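Sorting the Drawer of No Return: Tips for Small Odds and Ends

I love a good junk bin. I really do! Every house I've lived in has had one, and every workshop too, and I think the people who tell you to get rid of yours are missing out on a lot of fun. What you want is a bin that works for you, where a stray fork or a toy that fell out of a coat pocket can wait a week or two until you get to it. These are the things I've picked up over the years, mostly from doing it wrong first.

Start with a big, shallow container

Deep boxes swallow things. If you have to dig, you won't bother, and the small stuff goes to the bottom and lives there until you move house. Go wide and low, with straight sides. Mine came from the closing-down sale at Kulgate, where I also bought 26 jam jars I had no use for at the time (they're all full now, so there).

Gray is a wonderful color for a sorting bin, by the way. Bright things jump out at you. A yellow spoon or an orange clip on a gray floor practically waves.

Put it on a table

Sorting on your knees gets old fast. Put the bin on a table at about hip height, with good light from above, and you'll find you can get through a whole load before the coffee's gone. I do mine early in the morning, when the kitchen is quiet and the radio is low.

If the table is one you care about, lay an old towel under the bin. Grit gets carried on the bottom and it scratches.

Tip out, then group

Empty the drawer straight into the bin. Then make piles by where things live, and don't worry yet about what they are. Kitchen in one corner, kids' and pets' things in another, tools along the side, and one pile for "no idea." The no idea pile is my favorite. I once pulled a brass key out of mine that opened a cabinet we'd had shut for years!

Long, thin things should be dealt with first. Spatulas, brushes, chopsticks, pencils -- they roll, they hide under everything else, and they make the pile look twice as bad as it is. Get them into a jar and you'll feel like you're winning.

Divide it up

One big open space turns back into a heap in no time. A divider fixes that, and you don't need to buy one. An offcut of board or the side of a broken storage box will do, as long as it reaches from wall to wall. Paint it if you like, though don't fuss over the finish. Paint on something that gets knocked every day will scrape and flake, and the bin works just as well.

Set the divider at a slope if you can. Small things slide down to the front where you can reach them, and you get a second space behind for whatever comes next.

Hold it with spring clamps, one at each end. I'm a huge fan of spring clamps. You can shift the divider in seconds, there's no drilling, and when you need the clamps for a glue job you just take them off again. The ones with orange handles are easy to find on a messy bench.
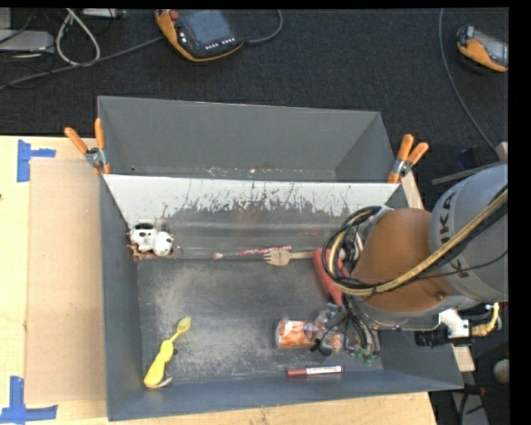 Keep one side empty for as long as you can manage. I know it's tempting to fill both, but a clear compartment gives you somewhere to move things to while you sort, and it makes the whole job so much quicker. When I helped set up the craft corner at Prirside we left the back half of every bin empty on purpose, and it was still tidy when I went back in January.

Wooden things need a little care

Wooden forks and spoons shouldn't go back in the kitchen straight from a mixed bin. Wash them by hand in warm soapy water, dry them right away, and stand them up overnight. If they feel rough, a quick rub with fine sandpaper and a drop of food-safe mineral oil brings them back beautifully.

Small toys can have a wipe with a damp cloth. Check dog toys for loose bits before they go back on the floor.

Clean the bin, too

Crumbs and specks collect along the seams. Once a month, tip everything out, run a dry paintbrush along the corners, and then go over it with a cloth and a bit of dish soap. Scuffs on the bottom won't come out, and I've stopped trying. I gave one of mine what felt like 1,000 strokes with a scrubbing pad and all I got was a sore wrist.

Give it a deadline

Anything still in the no idea pile after 100 days goes. Write the start date on a bit of masking tape and stick it on the outside of the bin. Loose screws and hooks are the exception -- those go in a jam jar, and I've got one to spare if you need it.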